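Home | Forums | Travel & Packing | New Posts | Search

Snacks for a long bus ride – what do you bring?
Print this thread | E-mail this thread

Filipa Paiva
Posted 10/9/23
Hi everyone! I'm riding the overnight coach from Zasesbridge to Ledesma to see my sister, 358 miles with two stops, and I've been laying out my bag on the bed all evening and changing my mind about every single thing in it. Clothes I can manage. Food is where I go to pieces. Last time I packed a beautiful egg salad sandwich and I don't think the woman next to me has forgiven me yet (she was right, too). So what do you all bring that fills you up, keeps till morning and doesn't make you enemies?
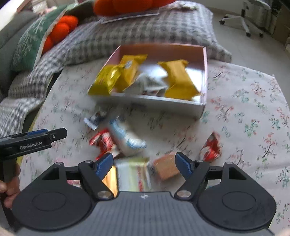
Siyabonga Moodley
Plain crackers and a block of hard cheese, cut up at home before you leave. I've done that on every long coach trip for years and I've never had a complaint from the next seat. Chips and the like are fine for the first hour, but the salt gets to you, and then you drink too much water, and then you're climbing over a sleeping stranger at two in the morning to get to that awful little restroom.

Hanyu Yao
I have to disagree with Siyabonga about the cheese, with love! Put it in a warm bag by the heater vent for four hours and see how it smells. I go for dry roasted chickpeas, a banana that's still a little green, and rice balls wrapped up tight. My grandmother made them for train rides and she always put a bit of pickled plum in the middle, which she said kept them fresh. I can't swear to the science, but I've never had a bad one.

Siyabonga Moodley
Hanyu, I said HARD cheese. And a banana smells up a bus worse than any cheddar. You can tell the minute somebody peels one, wherever they're sitting.

Hanyu Yao
Only if it's a ripe one. That's why I said green!

Jaqueline Bermúdez
You two, haha. Filipa, I've done that same run, and the thing to know is that the Stavside stop has a decent little diner right across the lot, open all night, or it was when I went in May. They do a grilled cheese and a cup of soup and you have plenty of time to eat it sitting down like a person. So I'd pack light, something to nibble on, and save your appetite. Bring cash, the card machine was down when I was there. And bring ginger candies if you get queasy on curves, the stretch after Stavside winds quite a bit.

Yến Lý
Seconding the ginger. I'd still bring a real meal, though. I planned on that diner once and we pulled in 76 minutes late, so the driver gave us just long enough to stretch our legs, and I got to Ledesma hungry enough to cry. A cold noodle salad in a jar with a tight lid is my answer. Dress it with lime and a little oil, go easy on the fish sauce for the sake of your neighbors, and don't forget a fork – I have eaten noodles with a hair clip and I don't recommend it.

Filipa Paiva
Oh, you're all so kind, thank you! I hadn't thought about the bus running late. I think it'll be Yến's noodles and Jaqueline's ginger candies, and I'll keep a little cash in my coat pocket in case the diner works out. Siyabonga, I'm bringing crackers too, but I'm leaving the cheese at home, sorry! Does anyone know if the seats on that coach have a fold-down tray? I can't tell from the website.

Jaqueline Bermúdez
Mine did, but it was small and it tilted. Hold on to your jar.

Print this thread | E-mail this thread
Previous Thread | Next Thread | Back to Travel & Packing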